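Plallon Hand-Held Demonstration Kit

Product overview

The Plallon kit is a wearable system for recording two-handed manipulation demonstrations without a robot on site. The operator holds one gripper in each hand and carries out the task directly. The recorded motion is then used to train a control policy for a two-arm robot. The kit is supplied by Wadora to university laboratories, research institutes and industrial development groups.

The system was developed for teams that need demonstrations from ordinary rooms and ordinary furniture. Setting up a teleoperated pair of arms in each new location is slow, and the resulting data tend to come from a small number of benches. With the Plallon kit, an operator can move from one table to the next and continue recording within the same session.

What is included

Two hand-held grippers, left and right, with curved fingers and padded contact surfaces
Two marker cubes, one for each gripper
Shoulder harness with adjustable straps and buckles
Monitor with articulated mount
Head camera and mounting band
Calibration board and carrying case
Recording and alignment software, one site license

Method

The position of each gripper is recovered from the square markers on its cube. Several faces of a cube are normally in view of the head camera, and the software combines them into a single pose estimate for each hand. Finger opening is recorded separately and aligned with the video by timestamp. Where a cube is hidden for a short period, the software fills the gap and flags the affected section – flagged sections can be kept, trimmed or excluded before training.

The output of a session is a set of episodes, each containing video, two gripper trajectories and two finger-opening signals. Trajectories are expressed relative to the starting pose of each gripper, so that the same episode can be used with arms mounted at different heights.

Evaluation results

The kit was evaluated at the Varnevel test site on a small-object task with lightweight paper cups. Operators recorded 1728 episodes on tables of different shapes and finishes. After review, 937 were retained for training. Most exclusions were due to long marker gaps or to episodes that ended before the cups were released.

Policies trained on the retained episodes were compared with policies trained on the same number of episodes from a single fixed bench. The policies trained on varied tables were more reliable when the robot was placed at a table absent from the training set. The difference was smaller at the original bench, where both groups performed well. Grasping force was not measured in this evaluation, and the results should not be applied to fragile or heavy objects without further testing.

Full results, including the list of excluded episodes, are available in the Deschamps technical note, supplied with each kit and on request.

Conditions of use

Indoor use only. Even lighting is recommended. Strong reflections on the marker cubes reduce tracking quality.
The harness should be fitted before the monitor is attached.
Calibration is required at the start of each session and after any change to the head camera.
New operators should allow some 11 practice episodes before recording data for training.

Ordering and support

Kits are built to order. Replacement finger pads, marker cubes and harness straps may be purchased separately. Institutions ordering 2 or more kits may request on-site training for their operators. Requests for quotations should state the intended robot arm and the number of sites – this allows Wadora to confirm compatibility before the order is accepted.

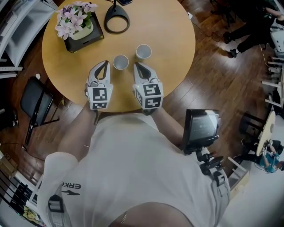 Two-handed tabletop work with paper cups, operator wearing harness and monitor.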